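Fukulstead Tabletop Set: README and house rules

Version 2, September 14, 2020

What you have downloaded

1,637 recordings of people doing small jobs at a desk with a pair of hand-held grippers. Each one covers a single task, start to finish, seen from the head. The jobs are dull on purpose: move the apple, straighten the picture, put the thing next to the other thing. If you came for backflips, Fukulstead is the wrong place.

The set was recorded under the Edau rules, which began as a sticky note and have since grown to the length you see below. Version 1 had fewer rules and more arguments.

Rules for recording

Start with both grippers open and in view. A recording that begins with an object already held goes in the bin, however lovely the rest of it is.

Keep both markers facing up where the camera can read them. Sleeves are the usual enemy. Roll them up.

Check the lights beside the markers before you move. Green on both sides means go. Green on one side means stop and fetch the spare, and no amount of tapping counts as a repair.

One task per recording. If you knock something over on the way, leave it and finish the task, then write it in the notes field. We would much sooner have an honest mess than a tidy second take passed off as the first.

Do not clear the desk. People living with robots will own keyboards and half-finished drinks, and a model trained on bare tables gets a nasty shock when it meets one.
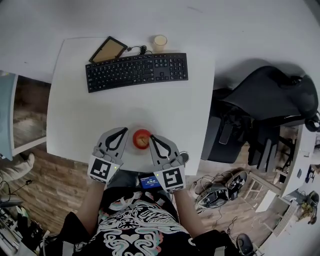
Open drinks are allowed on the desk but never between the grippers and the target. This rule was added in August and we would rather not discuss the keyboard that inspired it.

Fruit must be real and must be replaced before it becomes interesting. Soft fruit squashes differently, and the labelers have feelings too.

Cables on the floor go behind the operator's chair or under it, clear of the feet. We know what most of our floors look like. The rule stands anyway.

Rules for labeling

Labels are written in Reisinger, our in-house tool, and use plain verbs: pick, place, push, turn, let go. "Gently relocate" is not a verb. Mark the grasp at first contact of the second finger, and mark the release when both fingers are clear. If you can't tell, use "unsure" – it is a real label and costs you nothing.

Known problems

912 recordings have a second reviewer. The rest have one, plus our good wishes.

Left-handed operators are badly underrepresented. The version 3 target is 3,000 recordings with a better mix.

Using the set

Research and teaching are fine. Don't try to work out who the operators are. Report errors through the Gumgate tracker with the recording number; "the apple one" will not narrow it down.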